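A caixa cinzenta das coisas sem casa

Toda a gente tem uma gaveta da tralha. Eu tenho uma caixa, das grandes, onde as coisas da casa e as ferramentas acabam todas misturadas.
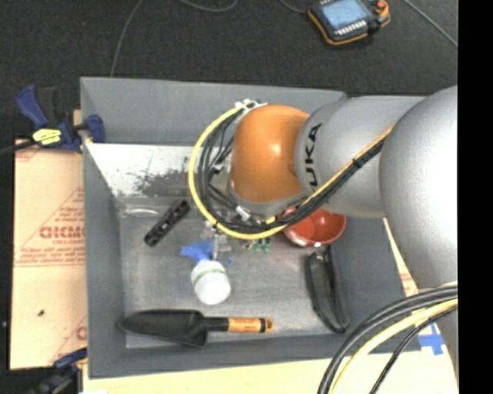

Porque é que isto chegou a este ponto

Mudei de casa em novembro e, na pressa, tudo o que não tinha destino certo ia para uma caixa. Produtos de limpeza com ferramentas, tudo ao molho! Prometi a mim própria que arrumava no fim de semana seguinte e já lá vão 14 semanas (sim, contei no calendário e fiquei com vergonha).

O pior é que me habituei. Preciso de um borrifador para as plantas? Caixa. Preciso de apertar um parafuso? Caixa, e dez minutos a remexer até ao fundo - e depois volta tudo lá para dentro, claro, porque já estou atrasada para outra coisa qualquer.

O que decidi fazer

Primeiro, tirar tudo cá para fora, em cima de um lençol velho, e separar por divisão. O que é da cozinha vai para a cozinha, nem que fique na bancada uns dias a incomodar-me. As ferramentas vão para uma mala Rafferty que comprei em saldo por 33 euros e que andava vazia no armário do corredor (eu sei, eu sei).

Para os borrifadores arranjei um cesto da Sevdale, daqueles com pega, que cabe mesmo debaixo do lava-loiça. Ainda pensei nas divisórias da Ollinico, tão giras, mas a 99 euros o conjunto fico-me pelas caixas de sapatos.

E a caixa?

Fica! Já está gasta, mas é rija e dá um jeitão. Quero usá-la só para coisas em trânsito: o que é para devolver, o que é para dar, o que é para arranjar. Se vocês tiverem um sistema para não a deixar encher outra vez, contem-me nos comentários, que eu vou agora estender o lençol na sala.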